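Old Computers Find a Second Home at Wustgate Library

I went down to the Wustgate library planning to return two overdue books and leave. I stayed three hours. That's what happens when you walk past the meeting room on the morning of the computer swap and somebody waves a cookie at you.

If you haven't heard about the swap, it works like this. You bring in a desktop or laptop you've stopped using, you sign a sheet, and you put it on the long table by the window. If you need a computer, you put your name down for one. The library wipes the old files, checks each machine over, and calls you when yours is ready. You don't pay anything and you don't have to prove you're broke, which I like a lot. The first one was held in a hallway with a card table. Now they've got the big meeting room, both closets, and a good chunk of the basement (bring a sweater if you go down there, it's freezing!).
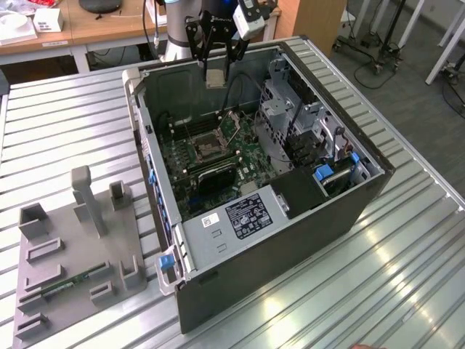
Most of the towers people carry in have been sitting in a garage or under a bed for years, and folks always ask me whether theirs is worth bringing. Bring it! Even if it won't turn on, somebody may be able to use what's in it. Lay one on its side and take the side panel off, and you can get a good look at the insides. Mostly you'll find a big green motherboard, and on the one up there, an empty square socket with its metal lever and bracket raised, which is where a processor would sit. The library takes them like that too. A case with no processor can still give up its other parts, and I've seen Elikem Ametepe get very excited over a box of loose screws.

Elikem runs the sign-up desk and has done so from the start. He told me the list for this round had 225 names on it before the doors even opened. "I thought the printer had gone wrong," he said. "I kept turning pages." A lot of the names are parents with kids starting high school, but there's a big group of retired people too, and he says they're the ones who call back to say how it's going. One man phoned just to read him the weather forecast off his new screen.

I got talking with Ilídio Sampaio, who had come in for a laptop for his daughter and ended up helping carry monitors up from the loading door. He used to drive a delivery route for Sepúlveda, the furniture people over by the bridge, so he knows how to get a heavy thing around a tight corner. He showed me how to hold a monitor with the screen against my chest. I have been doing it wrong my whole life, and my back would like to thank him.

The money side is small but it does exist. New power cords, a few replacement batteries, and the pizza all have to come from somewhere. Wirum, the hardware store on the corner, gave $300 this time and lent a couple of hand trucks. The rest came out of the spring book sale, which did very nicely on the back of one enormous donation of cookbooks. I bought four of those myself and have made one soup.

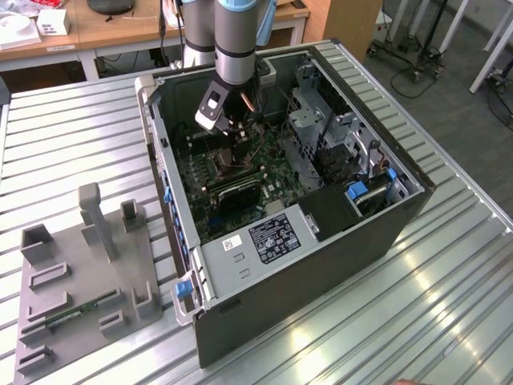
WUSTGATE, July - The library board has agreed to keep the computer swap going through the winter, with one change people should know about. Pickup will now be by appointment. Until now you could just show up once your name was called, and the line went past the front desk and out to the bike racks. Henrique Frade, the branch manager, says each pickup will get a 20-minute slot so that there's time to plug the thing in, set a password, and ask questions. You can book at the front desk or over the phone. The phone is answered until 5 p.m., and please don't leave three messages like my neighbor did.

I asked Henrique what people ask for the most and he didn't even have to think - printers. Everybody wants a printer, and hardly anyone gives one away that still prints. So if you've got a working one, even an ugly one, he'd be thrilled to have it. He's also short on keyboards, and on those little webcams that clip to the top of a screen. What he has plenty of is mice. There's a whole milk crate of them, tails all knotted together, and he'll let you take as many as you can untangle.

There was some grumbling about the appointments, I should say. Esko Oksanen, who's been to every single swap, thinks the line was half the fun. He met his chess partner in it! He also worries that people without a steady work schedule will have trouble picking a slot ahead of time, and I think that's a fair point. Henrique told him they'd hold a few slots open each week for walk-ins and see how it goes. Esko said he'd be watching. He wasn't joking, but he did take another cookie.

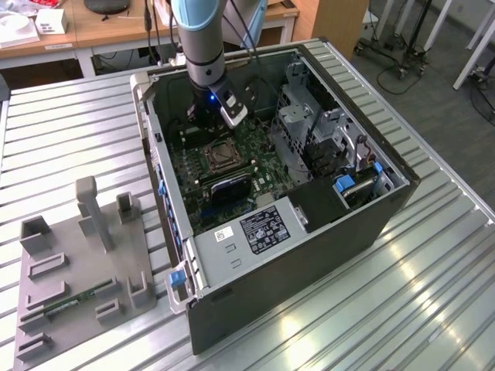 The other bit of news is that the beginner classes are coming back. They stopped last year when the teacher moved to Prurnidska to be closer to her grandkids, and there's been a gap ever since. Abílio Veloso is taking over. He taught shop and math at the middle school, and half the room seemed to have had him for one or the other. The first class covers email and passwords, the second is all about photos (how to get them off your phone, and where they go once you do), and after that he says he'll teach whatever people want to learn. I put in a vote for spreadsheets and got a few dirty looks.

Classes are free and they'll run in the small room upstairs, the one with the fish tank. You don't need to have gotten your computer from the swap to come. There are loaners if you don't own one, and kids are fine as long as they can sit through it. Sign-up sheets are next to the seed library, under the clipboard for lost umbrellas, so you may have to dig a bit.

If you're bringing in a computer, use the side door on the parking lot, which has the ramp. Tape the power cord to the machine if you still have it. Old tube TVs, microwaves, and anything leaking should go to the county drop-off instead. And take your sticky notes off the screen before you hand it over, because I now know the garage code of somebody in this town and I'd like to forget it.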